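Policing and the Community, Unit 4: Local gangs and the city council
Instructor: Róisín Quinlan

Welcome back! This is my favorite unit, and I hope it becomes yours. Please have the Tostville packet (handed out in March) next to you.

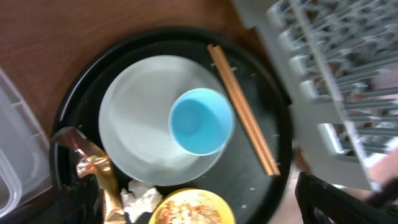
1. Who does the talking?
In Tostville the first visits were made by a council member and a patrol officer together. Liam Breathnach's chapter covers how they picked 130 households, and it's a terrific read (watch for the bit on parents!).

2. What counts as a result?
Calls to police fell from 3000 to 2346 over the program year. Great news, but look at what else changed.
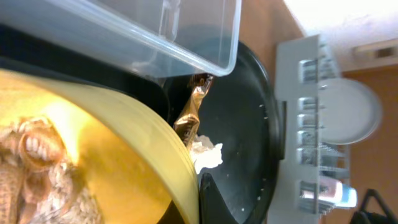 A new curfew began that same spring, and two patrol routes were redrawn. Mulligan gives the curfew most of the credit. Smits disagrees, and their exchange is so much fun to follow.

Key terms: home visit, voluntary pledge, displacement.
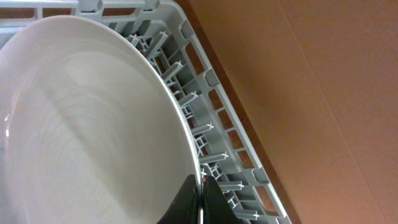 Displacement is the one people mix up on the quiz. It means the trouble moves to another block or another hour, so the citywide count can stay flat while one street gets much quieter.

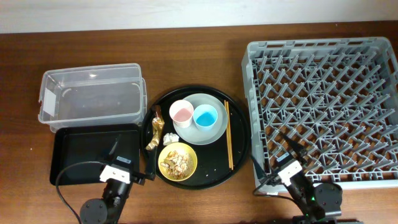

READING FOR NEXT CLASS

Hegarty, chapters 2 and 3. Bring one question for the group, the stranger the better!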